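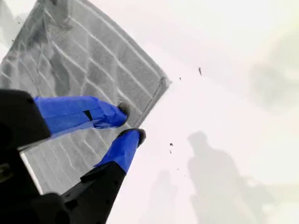 Fig. 4. Gripper and grey cloth on a white surface.

Section 4. Setting up your first issue in Fatis

By now you should have a working sign-in and a magazine page with your name and masthead on it. If you haven't, pop back to Section 3 and finish that first, as several of the menus mentioned in this section stay greyed out until the masthead has been saved.

This section takes you from an empty issue to one that's ready to receive stories, poems and essays from your contributors. Set aside an afternoon if you can, with a pot of tea, and have your submission guidelines to hand in whatever form they exist. A scribbled page is fine. We'll be using the spring issue of Bruvside as we go along, a small magazine of short fiction and poetry edited by Jeanine Bakker, who very kindly let us borrow her settings.

4.1 Creating the issue

1. Sign in and choose Issues from the left-hand menu.

2. Press New issue. Fatis will ask for a working title. You can change this as often as you like before publication, so please don't agonise over it. Jeanine's was called "Spring, the damp one" until the week it went out.

3. Choose a season or a month. If your magazine comes out whenever there's enough good work to fill it (plenty do!), choose Undated.

4. Pick the reading window. This is the stretch of time in which contributors can send you work. If you choose a month, say July, the window opens at midnight on the first day and closes at midnight on the last.

5. Press Save and stay. The button beside it, Save and open, makes the form public straight away, and you don't want that quite yet.

Note: The closing time follows the time zone of the magazine, wherever the contributor happens to live. If you have writers in several countries it's a kindness to mention this in your guidelines.

4.2 Adding your categories

Most magazines want fiction and poetry kept apart, and some want reviews, translations and artwork kept apart as well. Each of these is a category in Fatis, and each one has its own form, its own limits and its own readers.

1. Inside your new issue, choose Categories, then Add.

2. Give the category a plain name. "Fiction" works better than something fanciful, as contributors see this name in a drop-down list and may be choosing it on a phone on the bus.

3. Set the length limit. For fiction, Bruvside asks for stories up to 3000 words. Tick Warn if you'd like the form to accept a longer piece with a gentle message, or Refuse if you'd like it turned away at the door.

4. Set the number of pieces allowed in one submission. Bruvside takes one story at a time, or up to three poems in a single file.

5. Repeat for each category you need, and drag them into the order you want them listed.

Caution: Changing a length limit after the window has opened doesn't affect work already sent in. You may find yourself with two sets of contributors who followed two sets of rules, and some rather hurt letters. Please settle the limits before you open.

4.3 Writing the guidelines page

The guidelines box is a simple one. It takes headings, paragraphs and links, and it will quietly throw away anything fancier that you paste in from a word processor, so check the preview before you go any further.

Say what you like to read. A couple of sentences in your own voice will do more good than a page of warnings, and contributors do notice. Say whether you take work that has already appeared elsewhere, and whether you mind people sending the same piece to several magazines at once. Say what you pay, even if the answer is a copy of the magazine and your warm thanks.

If you're setting up as part of a group of magazines, as the Allari titles do, you can write one set of guidelines and share it across all of them. Choose Shared text from the menu at the top of the box. Any change you make then shows up on every page that uses it

— including the pages of issues that have already closed, so do have a word with your fellow editors first.
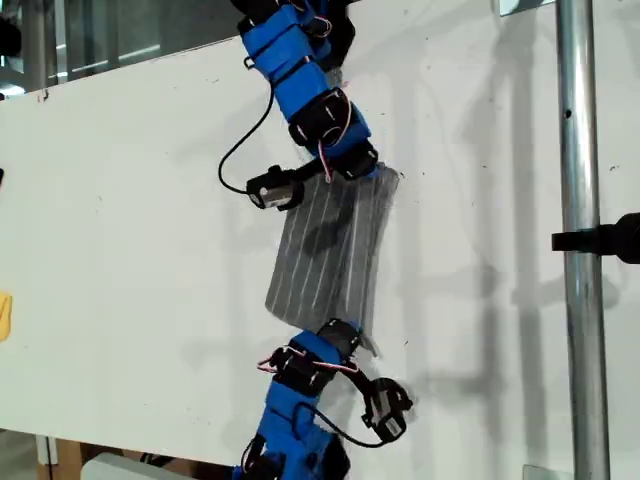

When you're happy with the wording, press Publish guidelines. The page can be public well before the reading window opens, and we'd encourage that. Writers like a bit of time to polish.

4.4 Inviting your readers

A reader, in Fatis, is anyone who helps you get through the pile. Readers can open submissions, leave notes and vote, but they can't accept or decline anything, and they can't see one another's votes until they've cast their own.

1. Choose People, then Invite.

2. Type in the email address and pick a role. Reader is the usual one. Assistant editor lets the person send replies in the magazine's name.

3. Tick the categories this person should see. A poetry reader generally doesn't want to wade through the novellas.

4. Decide whether names should be hidden. With Hide names switched on, readers see only the submission number, something like 3513, along with the title. You, as editor, can always look up the name.

5. Press Send. The invitation lasts seven days. After that the link stops working and you'll need to send a new one from the same screen.

Note: Hiding names doesn't hide anything typed inside the file itself. Ask contributors to leave their names off the first page, and expect a fair few to forget.

4.5 Sending yourself a test piece

Before opening the doors, please send yourself a submission. Sign out, go to your public page and fill in the form as a stranger would. Use any old file. Our standing test piece is a gloomy sonnet credited to one A. Declercq, and it has been declined by more magazines than we care to remember.

Check that:

the confirmation email arrived and has the right magazine name in it
the piece is sitting in the category you chose
your readers can open it
the length message reads the way you'd want it to read if the story were yours

If the confirmation hasn't turned up, look in your junk folder first, then go to Settings and Email and make sure the reply address is spelt correctly. A missing letter there is by far the most common trouble we're asked about.

Once all is well, delete the test piece, go back to Issues and press Open window. The little grey dot next to your issue will turn green, and contributors can begin sending you their work.

Section 5 deals with reading, voting and the rather delicate business of writing replies.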